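Mon 16 March
By Finbarr Egan
4 comments | 12 shares

I finally replaced the old network card in my desktop. The port on the motherboard had been dropping its link a few times a day since September, always for a second or two, and always in the middle of a file copy. I tried new cables, a different switch port and two driver versions. None of it helped, so I gave up and ordered a 2.5 gigabit PCIe card from Doleo.

The card is small and fits an x1 slot. It came with two brackets, and the short one was fitted, so I had to swap it for the full-height one before I could start. The screws are tiny and I dropped one under the desk.

My case only leaves one slot free below the graphics card, and the fan shroud sits very close to it. The card went in with a few millimeters to spare. Graphics temperatures are up by 4 degrees under load, which I can live with.

Windows found the card on first boot but used a generic driver that capped it at one gigabit. I downloaded the right one from the Doleo support page, restarted, and it linked at full speed. I also turned off the old port in the BIOS so the two wouldn't fight over which one was the default.
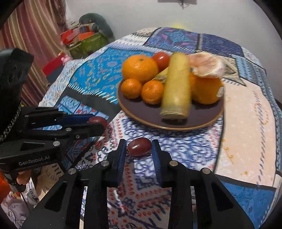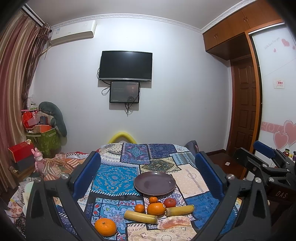 Finbarr Egan
Writes this blog and looks after the office PCs at Coughlan

The test I care about is the nightly backup to the Joda box in the hall closet. On the old port it took 21 minutes when it finished at all. With the new card it takes 12. The drives in the Joda are the limit now, and I'm not going to replace those this year.

There have been no dropped links in 7 days. I left a ping running the whole time and checked the log each morning.

Two complaints. The activity lights are very bright and can't be turned off in the driver, so I put a bit of black tape over them. Wake-on-LAN also didn't work until I switched off fast startup, and the manual doesn't mention that anywhere.

Kieran Hanrahan asked in the comments last time whether the card works under Linux. I booted a live USB and it came up without any extra drivers, but I only used it long enough to copy one folder. I'll try a proper install when I have a spare drive.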